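4. Audience response to Prellow

Our group screened Prellow twice in Prumley in November and handed out 100 forms each time. Only 30 came back from the second showing, so I would not lean on those scores. Thijs Vandenberghe thinks the low return shows people were moved. I think they wanted their bus.

The film itself is a slow family drama with one good performance and a last act that asks for tears it has not earned. Viewers who praised the "realism" mostly meant the kitchen arguments - which are well acted, but go round in circles.
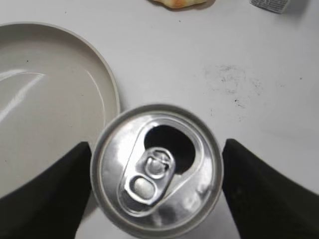
5. Problems with the method

Question two ("Did the ending feel honest?") pushes people towards yes. Cúc Đào rewrote it for the second showing, so the two sets of answers can't fairly be compared. We also never asked who had already read the reviews.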